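Does anyone's sourdough starter really need a name and a schedule?

My sister-in-law gave me a jar of starter in February, with a printed sheet of instructions longer than my lease. Feed it at the same time every day. Only filtered water. Never a metal spoon. The sheet came from a bread course run by a shop called Bakalis, and the course cost her more than I spend on bread in a year, so I can see why she'd want to believe every line of it.

I've now kept the thing going for six months and broken most of the rules. I use tap water. I stir with a fork. I've left it in the back of the fridge for three weeks at a stretch, poured off the gray liquid, fed it twice and baked with it the next day. The bread was fine. It was a bit sour, but I was told sour was the point.

What bothers me is the health talk. I keep reading that sourdough is "basically gluten free" — it isn't, and if you have celiac disease please don't take that from a stranger with a nice oven. I also read a post with 2868 comments under it claiming that store bread is the reason everybody is tired. I got through maybe forty of them. People were tired for all kinds of reasons. One man had newborn twins.

Then there's the money argument. Flour is cheap, sure. But my oven runs for close to an hour and a half per loaf, counting the preheat, and I threw out a lot of discard before I learned to make crackers with it. Add the Dutch oven, the scale and the basket with the linen liner, and I doubt I'm ahead. My neighbor Eusebio Quintero swears he saves a fortune. I asked to see his math and he gave me a loaf instead. (Good crust, kind of gummy in the middle. I ate it.)

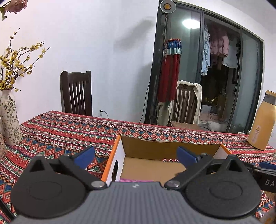

The good tablecloth, zigzags and all.

I do still bake most weekends. I like the smell and I like having something to do with my hands on a Sunday that isn't my phone. That seems like enough of a reason to me, and I wish the people selling courses would leave it there.

If you want my actual recipe, it's flour, water, salt, a spoonful of starter, and overnight on the counter. When the kitchen is cold I give it until lunch. Rocío Arboleda asked last time about rye and I still haven't tried it, so ask me again when I've used up the white flour.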